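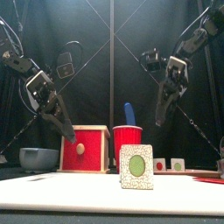
Our group set out to check a claim that gets repeated in every study-skills handout we have been given: that rereading notes is close to useless and self-testing is far better. I went in doubting it, mostly for how confidently it is stated. The word lists we used were built from plain things with a color and a material, such as a red wooden box, a white tabletop or a black cable, so that prior knowledge would not help anyone. We got 41 students to finish both rounds.

**What we did**

Everyone studied one list by rereading it and another by covering it and recalling it, with 4 days between study and the final test. The lists came from the Geso set, which has 2,000 items. We threw out the ones that were too long or too odd and kept 794.
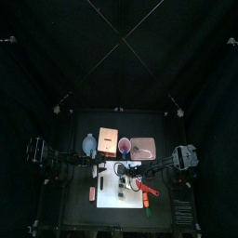 The self-testing lists did come out ahead, but the gap was smaller than the handouts led us to expect. I also don't trust all of it. People told us they looked at the reread list while doing other things, and we had no way to check. The Wokivex quiz page logged answers — it did not log attention.

**Spacing and grouping**

We also tried showing items in short groups. The Assefa worksheet says grouping helps "most learners" and gives no source. In our results it made no clear difference.

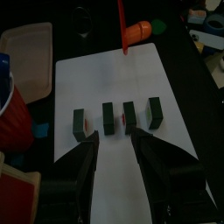 *Figure 3. Four green blocks on a white sheet.*

I would not tell anyone at Skorkness to stop rereading on the strength of this. Our sample was classmates, the lists were dull, and a word list is a long way from a chemistry chapter. A second run should use real course material and a longer delay.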